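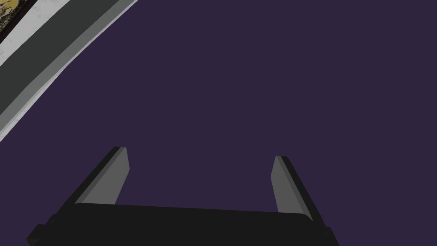
Gripper over the purple surface

Ticket 555 - Numine workshop portal, registration
Opened by: Oľga Jelínek
Status: waiting for customer

I registered 3 colleagues from Hudov for the one-day facilitation course, but only two of them received the joining link. The third sees "session full".

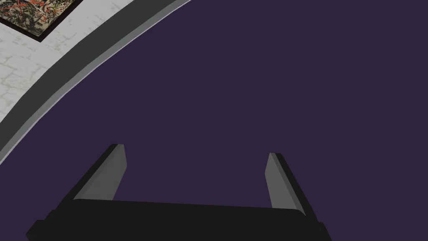
Gripper, two fingers

Reply, Arif Subramaniam, February 20, 2021
The group limit is 50 and your course is not full. I found a second booking under the old Ferrand account - it holds the place. I have removed it. Please ask your colleague to log out and try again.
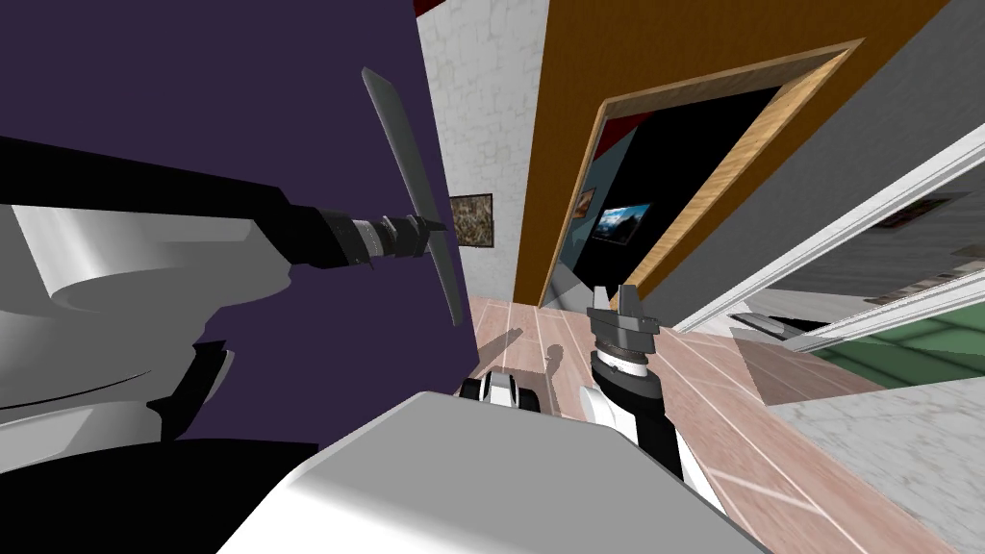

Robot arm with flat grey tool

Oľga Jelínek
Thank you, the link has arrived. The workbook still stops loading at page 93.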